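Astutmont is a television comedy series created by Branislav Hudec. It follows the Lenihan family, who run a small guesthouse in the fictional mountain town of Risow. The series has 4 seasons with 13 episodes each.

Premise

After the death of his aunt, Peter Lenihan inherits the guesthouse and all its debts. His sister Clara wants to sell it, but the will says that both must live there for one year. Most episodes take place in the dining room, where the guests and the family eat together. The rival hotel Cikaria, on the other side of the valley, appears from the second season on.

Production

Hudec wrote the first script as a stage play, and parts of the dialogue stayed unchanged – also the long argument in the pilot. The interiors were built in a studio. The outdoor scenes of each season were filmed in January. For the wedding episode, which closes the third season, 3000 paper flowers were made by hand.

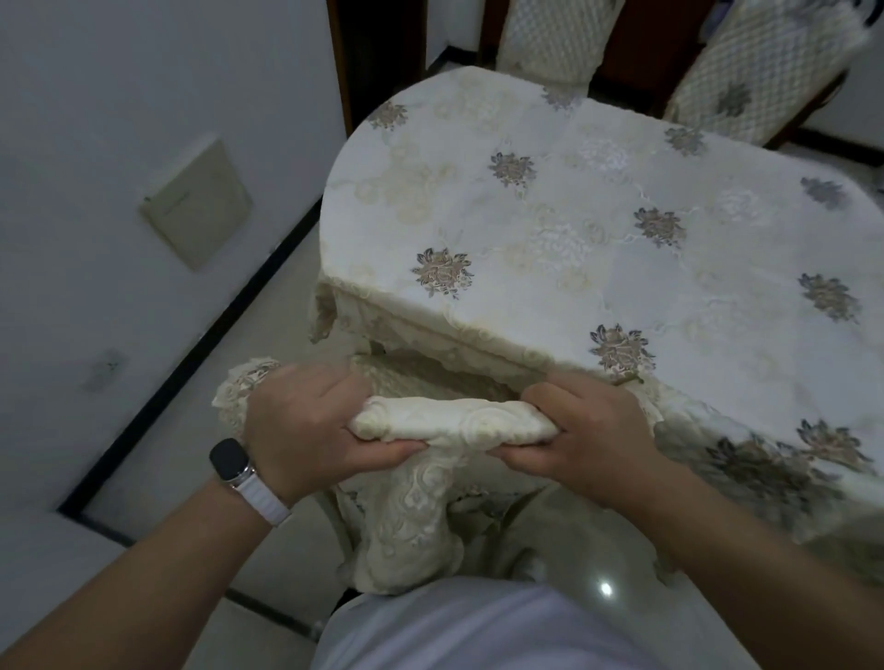 An ivory lace chair cover with floral embroidery, held at its rolled edge.

Broadcast

The series was shown in the late evening at first and moved to an earlier hour with the second season. A fifth season was written but not filmed.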